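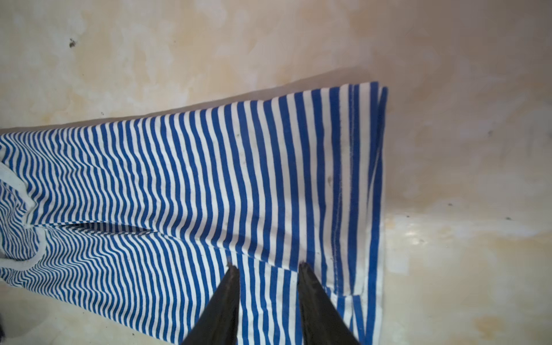
Issue 263

Teaching by hand at Kincombe

The cloth work at Kincombe starts with a person holding a pair of controls and moving slowly. Each motion of the operator's hands is copied by the robot's arms, and the robot records what its joints did and what its cameras saw. After enough of these recordings, a program is trained to make the motions without the operator.

The woman who runs the cloth sessions came to the work from a sewing shop, where she spent years on alterations. She had never driven a robot before. She said the first week was the hardest.

"You reach for the fabric and you expect to feel it," she said. "You don't feel anything. You have to look at the cloth and see whether it moved. If the stripes shift, you've got hold of it."

She likes striped fabric for that reason. On a plain white shirt, she said, a fold can disappear under flat light, and the operator ends up guessing. With blue and white stripes, the place where one layer crosses another shows up as a break in the pattern. She does not know yet whether the trained program gets the same help from it. A colleague at Demstead thinks it might lean on the stripes too much and do badly on solid colors, and the two groups plan to compare results in May.

The basic task is short. The cloth is on the table. The gripper comes down over it, closes on the fabric, and lifts. A later stage asks the second arm to take another part of the cloth so that it can be opened out and laid flat for folding. Most of the trouble is in the first few seconds.

"People think folding is the hard part," she said. "Picking up one layer is the hard part. If you go in too high you close on air. Too low and you push the fingers into the table. And if there's a fold under there, you get two layers and it comes up as a bundle."

Asked what she does when she gets a bundle, she said it depends on the day's instructions. Early on, the team threw out any run with a mistake in it. The result was a program that did well until something slipped and then had no idea what to do. Now the operators are told to keep going and fix it, and those runs are marked as recoveries. Of the 1,107 runs recorded for the cloth task so far, 795 were clean from start to finish. The rest are recoveries or were dropped.

"I used to be embarrassed about the bad ones," she said. "Then they told me those were useful, so I stopped apologizing."

The wrist cameras took some getting used to as well. An operator in the room can look straight at the table, but the program being trained has to work from what the cameras record. She practices by watching only the wrist view on a screen. The view turns whenever the wrist turns, and a lifted cloth can fill most of it.

"The first time I tried it I had to sit down," she said. "The wall was where the floor should be. You learn to watch the fingers and the fabric and let the rest of it swing." 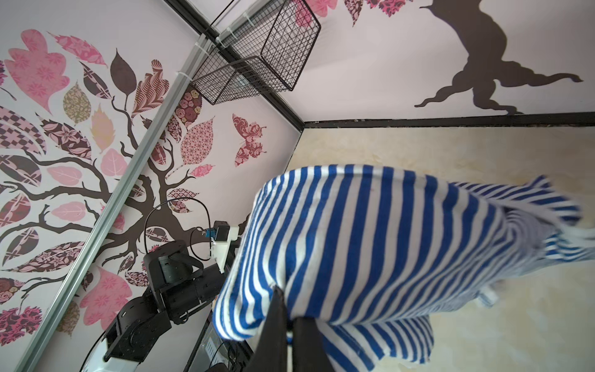

By hand or by remote

Before the remote controls, the group tried moving the arms directly. An operator would take hold of the robot's arm and guide it through the job while the joints were left loose. For simple tasks, such as pressing a switch or sliding a box, she said this worked well and was quick to learn. For cloth it was a poor fit. The operator's own hands and sleeves got into the recordings, and guiding two arms at once took two people.

"We bumped into each other," she said. "One of us would be ready to lift and the other one was still looking for the edge."

The switch to remote control fixed that, but it brought a delay between the operator's hand and the arm. It is small, she said, and after a while she stopped noticing it, except when she was tired. Sessions are now limited to three hours. She takes the morning when she can, and the later slot goes to an operator who also works on the Shokri project and prefers to start after lunch.

New operators begin with a towel. They move on to garments once they can pick up a single layer most of the time. Garments are harder because of the seams and neckline, where the fabric is thicker and tends to bunch. She tells beginners to stay away from the collar at first and look for a smooth area.

Her other advice is about speed. Beginners tend to hurry the approach and then stop dead above the cloth while they decide where to grip. The program learns the pause along with everything else — an early version of it would hover over the table for a long time before each pick.

"It had my bad habit," she said. "I knew it was mine, too. I do the same thing with a needle."

The next set of sessions will use heavier fabric supplied through Gernano, including denim and a quilted material. She has tried the denim by hand and expects it to be easier to find but harder to hold. The controls will stay the same, though she has asked for a softer spring in the trigger.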